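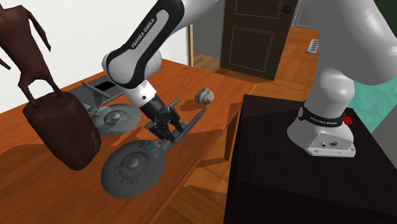
I signed up for the Cimeck trial in September, mostly because Anju Upadhyay bet me 5 dollars I'd chicken out. You send them your room, they build it on their computers, and their arm practices on your stuff before it ever touches the real thing. Great, I thought, let it practice on my starships!

So Rostyslav from support calls at almost 8 at night.

"It keeps going for the ship in front," he says. "By the neck. Is that okay?"

"Is it okay for the ship?"

Long pause. I could hear him typing.

"Which one do you love less?" he asked, and I had to go sit down.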